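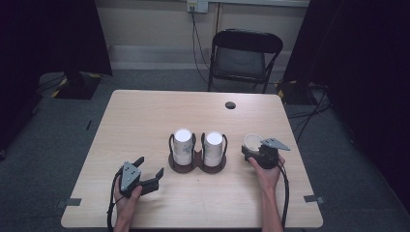
Cup carrier task, table 2, both grippers in hand.

Morning walk-round, table 2, Rillcombe
Hand-held gripper recording, cups and carrier
Filled in by whoever is recording. Comments by me (Sayaka Takeda) unless somebody else has put their name to one.

I've kept last month's layout, so each item has OK, FIX or STOP next to it and then my waffle underneath. OK means carry on. FIX means carry on but sort it before the next block. STOP means put the grippers down and come and find me -- I'm usually at the Wallin desk by the window, or making tea.

SECTION A: TABLE AND FLOOR

A1. Table steady, doesn't rock when leaned on
OK
I leaned on all four corners like I was trying to sell it. Solid. The back left foot used to creep a little on the carpet but it's stayed put since January, so I'm taking it off the watch list.

A2. Tape on the near edge flat, no lifted corners
OK
Grey tape at the left corner and again at the right edge. Run your thumb along both, please, don't just look. Sleeves catch on a lifted corner and you get a funny little jerk in the wrist that goes straight into the recording. I threw away a whole morning of those once and I'm still cross!

A3. Cable hole in the tabletop clear
OK
The round one over on the right. Nothing to do except keep small things away from it. If you drop a screw down there, write it in the book.

A4. Floor cables out of the walking line
FIX
My least favourite item and it comes up every single time. The cables on the carpet by the right-hand stand have got themselves into a tangle again. You can work at the table perfectly well, but anybody coming round that side has to step over them, and one day somebody will be carrying a tray. Please coil the spare length and lay it close to the curtain. I'll bring more ties on Saturday.

A5. Stand bases square on the floor, hazard marking visible
OK
Yellow shows on both. If you shift a stand, shift it back! The curtains hang differently when they're nudged, and then the background changes halfway through a set.

A6. Chair folded out of the way or set well back
OK
Back against the wall is fine. I don't mind it being open, I do mind it being near elbows.

A7. Wall outlet: plugs fully in, nothing pulled tight
OK
Checked with the chair moved, then put the chair back. All the plugs were seated. Don't pull on the hanging cables to see if they're loose -- push the plug itself.

SECTION B: GRIPPERS

B1. Bolts on the top plates tight, left and right
OK
Hex key from the red tin. Snug, then stop. These came from Prorno with the bolts done up so hard that I rounded one off taking the plate down, and I don't want to do that again. If a plate can be wiggled at all, it's a STOP. The plate moving separately from the fingers ruins the position data and you won't see it on the screen.

B2. Fingers open and close fully, no sticking
OK
Open wide, close, six times each hand. The left was a tiny bit slow on the first go and then fine, so I've left it as OK, but if you're on the afternoon block do it again and tell me what you think. I may be imagining it (I'd had no breakfast).

B3. Finger surfaces clean
OK
Wiped both with the dry cloth. No spray, please. It leaves a film and the cups slide about for ages after.

B4. Cables hang free of the forearm, no loop round the wrist
OK
Let each cable drop down past your hand and off the near side of the table. What we don't want is a turn round the wrist. It creeps up on you, particularly when you tip a cup over and turn your hand to follow it. After every set, hold both arms out, have a look, unwind if you need to. It takes no time and my right shoulder is much happier.

B5. Sleeves up, watches, rings and bracelets off
OK
Bare forearms for this one. Rings have caught on the handle before. There's a dish for them on the shelf and yes, it's a soap dish.

B6. Grip comfortable, no numbness or tingling
OK
Answer this one truthfully. If your hand's tired at the start of the block it'll be dreadful by the end, and tired hands make tired examples. Swap with someone.

SECTION C: CUPS AND CARRIER

C1. Carrier undamaged, wire handles not bent inwards
OK
The dark brown two-slot one is the one for this set. I had to bend a handle back out a few days ago and it's held its shape. Look straight down at it before you start: if a handle leans over a slot, the cup rubs on the way out and people start twisting to free it, and then we're teaching the system to twist for no good reason.

C2. Paper cups: rims round, no splits
OK
Squashed rims go in the bin. I know it feels wasteful, but a gripper closing on a soft rim just folds it, and I've got plenty of folded ones in the Clollport batch already. Fresh sleeve on the lower shelf.

C3. Small white cup: no chips, no cracks
OK
Run a finger round the lip before you pick it up with the gripper. If you find anything sharp, STOP, and it goes in the box with the lid, not the bin bag.

C4. All cups empty and dry
OK
No water in any of them for this task. Pouring comes later with different mats down and its own sheet. Please don't rehearse it here, there are plugs behind that chair.

C5. Spare cups off the table during a set
OK
Keep them on the shelf. If a spare creeps into a recording, just say so in the log and we'll mark that one.

SECTION D: THE RECORDING ITSELF

D1. Work area clear of other people
OK
Nobody inside the curtains except the person recording. Voices are fine, arms aren't.

D2. Starting positions changed between examples
OK
I know this isn't strictly safety, but it's on my sheet so you have to read it. Move the carrier a bit each time. Turn it. Start with the small cup on the right, then on the left, then somewhere awkward. If every example begins with everything in the same spot, the learning system will learn that spot beautifully and be lost the moment somebody moves the carrier. We want dull, steady hands and a table that's never laid out quite the same.

D3. Speed sensible
FIX
Some of yesterday's were rushed. I watched a good few back, and you can tell where the person had one eye on the clock. The target for this set is 400 examples and there's no prize for getting there by lunch! Slow down as the fingers close, wait a beat, then lift. And if you fumble a cup, carry on and put it right if you safely can. Those are useful and we keep them, just tick "recovered" in the log.

D4. Break taken between blocks
OK
Grippers down, cables unhooked from your arms, stand up straight, go and look at something far away. I've put the limit at two blocks in a row and I'd like it kept to, even by those of you who say you feel fine.

D5. Dropped items picked up before carrying on
OK
Put the grippers down first. Nobody goes under that table with a gripper in each hand and the cables trailing. I've done it, I've got the bump.

SECTION E: END OF BLOCK

E1. Both grippers back on the rack, fingers open
Leave them open, please. The springs seem to last better that way, though Wallin's leaflet says nothing about it either way.

E2. Log signed and number of examples written in
Write the number even if it's small. Small is fine. Blank is a nuisance.

E3. Carrier and cups back on the shelf

E4. Anything marked FIX either done or passed on by name
A4 passed on to me (ties). D3 passed on to everybody, with love.

OTHER COMMENTS

Once this set is finished we move to the larger one, 600 examples with the carrier being handed from one side of the table to the other. I'd like the floor cables properly sorted before then, as you'll be reaching further and probably shuffling your feet more. If anyone has a better idea than ties, I'm all ears -- I did look at those rubber floor covers, but they're thick enough to trip on themselves.

Also, whoever has the hex key that lives in the red tin when I'm not using it, please put it back. I borrowed one from Clollport's box for today's B1 and they'll want it by teatime.

Result for this check: fit to record, two FIX items open.
Next check: before the afternoon block, sections A and B only.

S. Takeda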